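Rillness > Conversations > Rooms & Shelves

22nd December
By the Rillness home desk

Elaine Conceição puts the kettle on before I have my coat off, and while it boils she shows me the drawer. She has been promising me this drawer by email since June, and I have to say it lives up to the promise — every small bottle she uses in her kitchen, lying on its side with the label up, vanilla next to almond next to the food coloring her grandchildren are not allowed to open without her. "It used to be a terrible drawer," she says, very happily. "You would pull it and everything rolled to the back, and then you'd push it shut and everything rolled to the front. I lived with that noise for years."

Elaine sorts other people's small things for a living. She worked in the stockroom at Ortner, a kitchen supply shop with 900 bins and one stepladder, and when the shop closed she went on doing much the same work in private houses, under the name Lanach, which was her mother's name before she married. She takes on bathrooms, pantries, sewing corners, and now and then a garage if the owner asks nicely. Whatever the room, she begins with a tray.

I ask her why a tray, and she laughs and sits down, and I can tell that we are going to be here for a while. "People want to buy boxes," she says. "They buy the boxes first, and then they come home and try to make their life fit in the boxes. I say, please, go get me a tray. Any tray. Cafeteria tray, cookie sheet, I don't mind. Put it in the middle of the table and bring me things from one shelf. One shelf only!" What goes on the tray is staying in the room. What stands next to the tray is waiting for a decision. She likes the waiting things to be out in the open where you have to look at them, and she won't let anyone put them in a bag for later.

The waiting things are nearly always bottles. She tells me about a couple on Dresance Street who had 44 of them in one bathroom cabinet, hand lotions and oils and cough syrups and the little shampoos that come home from hotels, and how the husband picked up each one and told her where they had been staying when they got it. It took a whole morning and they kept nine. "But it was a lovely morning," Elaine says. "I heard about their entire marriage. I would have paid them." (She didn't, I checked. She did stay for lunch.)

She is fussier about the table than I expected. Everything comes off it first, the fruit bowl and the mail and the placemats, and if the top is dark or has a busy pattern she spreads an old white sheet over it. A small thing on a patterned tablecloth just disappears, she tells me, and then you find it after you have wiped down the shelf and put everything back, and you're so tired that you stick it anywhere. She has done this herself with a bottle of iodine, and it spent the winter in the bread box.

We get around to her own house eventually, and she admits that the hall closet is a disgrace and that I can't see it. There is a jar of buttons in there, 500 at least by her sister's count, that has never been near a tray. "I know what you'll write," she says, pouring me more tea. "Write it. The buttons are for pleasure."

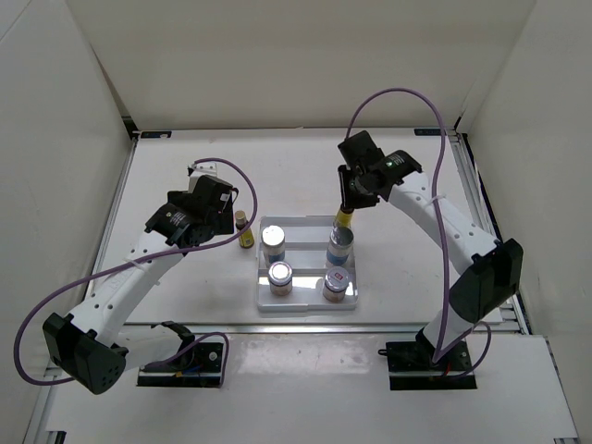
Elaine's last piece of advice was about the one thing left over, and she leaned over the table to give it to me, as though the buttons might be listening. When a shelf is nearly finished there is usually something small that has no obvious home, and people get cross with it. She would like us all to slow down at that point. A little yellow bottle standing by itself on a white tabletop, beside a white plastic tray, is to her mind the easiest question of the day, with nothing crowded around it and its dark label waiting to be read. "You pick it up, you read what it says, you ask yourself when you last wanted it," she told me. "Then you put it down on the tray or you say goodbye — and after that we can have cake." We had the cake, a lemon one, and I drove home and took the bottles out of my own cabinet, and they are still all over the kitchen table as I write this.

More in Rooms & Shelves
- What to do with a deep corner cupboard
- Sewing corners: three readers open their baskets
- The pantry shelf you can't reach
- 98 jars and one very patient sister
- Letters: more on bread boxes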